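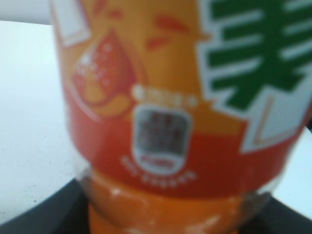 Collectibles / Vinyl Figures / Limited Editions

Nokby Vinyl Figure, Harbor Edition

Designed by Sadao Kubo
Produced by Mirbridge
Edition size: 300 pieces

Mirbridge presents the Harbor Edition of Nokby, the second production release of the long-eared night watchman created by Sadao Kubo. The figure is cast in soft vinyl from the original sculpt and finished in slate blue, with a pale gray coat and hand-sprayed shading at the collar, cuffs, and boots. The lantern is a separate piece and may be placed in either hand.

The Harbor Edition differs from the first release in the color of the coat, the shape of the lantern handle, and the addition of a joint at the neck. Owners of the first release should note that the two lanterns are not interchangeable.

Specifications

Material: soft vinyl
Height: about 48 centimeters, including ears
Points of articulation: neck and both shoulders
Accessories: lantern, display base
Packaging: printed window box with numbered card
Recommended age: 15 and up

Ordering

Orders open on April 7, 2018, through the Mirbridge store. Purchases are limited to 2 figures per household. Orders above this limit will be reduced before payment is taken, and the customer will be notified by email. Figures will ship in July in the order in which payment was received. Edition numbers are assigned at packing, and requests for a particular number cannot be accepted.

Retail partners Hegazy and Lorero will each receive a small allocation from the same edition. Questions about stock held by either partner should be sent to that partner directly.

Condition and Returns

Each figure is painted by hand, and slight variation in shading is to be expected. Such variation is not considered a defect. A figure that arrives with a broken part or a missing accessory may be returned in its original box, together with the numbered card. Minor wear to the outer box is not grounds for a return.

Care

Keep the figure out of direct sunlight and away from heaters. Dust with a soft, dry brush. Household cleaners and alcohol wipes will damage the sprayed finish. If an arm is stiff, warm the shoulder joint gently with a hair dryer on its lowest setting before turning it.

Related items: Nokby First Release (sold out), Nokby Enamel Pin, Replacement Display Base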